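The Cable Problem

Folding, sorting, tidying: how close are the machines?

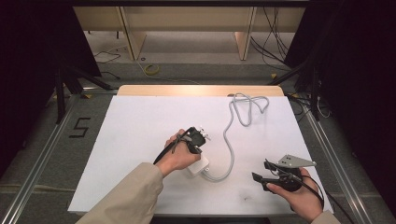

Small jobs, long hours

A gray cable on a white board does not look like a serious opponent. For the engineers at Nelex, in Emside, it is one of the hardest on their list. The list has 291 chores, from wiping a sink to packing a box of screws, and Hortensia Ojeda keeps it.

"People ask me for a robot that cooks," she told me. "I would be happy with one that puts away a charger."

The work starts with people. An operator takes a black gripper in each hand and does the chore with them, again and again, so that the software can learn from the movements. A shift has 80 repetitions. Brian Makokha did shifts like this for the whole of November, and he says his thumbs became tired before his patience.

A cup keeps its shape when you lift it. A cable changes its shape with every touch, and a loop can close into a knot while the gripper is still moving.

What the factory wants

At Drollside, where Heywood assembles lamps, Roland Crabtree has waited for such a machine for years. He saw a trial last winter. The robot coiled 16 cables out of 20, and it needed the full morning. One of his workers does the same before her first coffee.

He has asked Nelex to come back in spring, with longer cables.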